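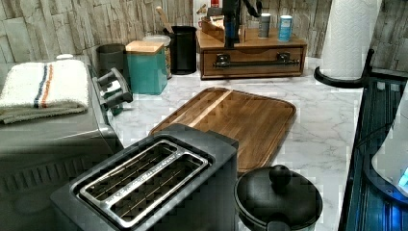

Putaddale's repair shop will take in toasters and other small kitchen appliances from Tuesday, after requests from residents who had been throwing them away.

The shop, in the former Hernier shoe store, has until now handled only lamps and radios. It mended over 300 items last year.

Two-slot and four-slot toasters will be accepted, along with kettles and hand mixers. Microwaves will not, as the shop has no one trained to open them. Owners are asked to unplug toasters, let them cool and empty the crumbs before bringing them in.

Each item costs 2 euros to have checked. Repairs are charged at the price of the parts, and anything likely to come to more than 15 euros will be discussed with the owner first.

Appliances that cannot be mended may be left for recycling at the Paren depot, which is open until 5pm. The shop closes for stocktaking at the end of February.

Last updated: Tuesday, 9.40am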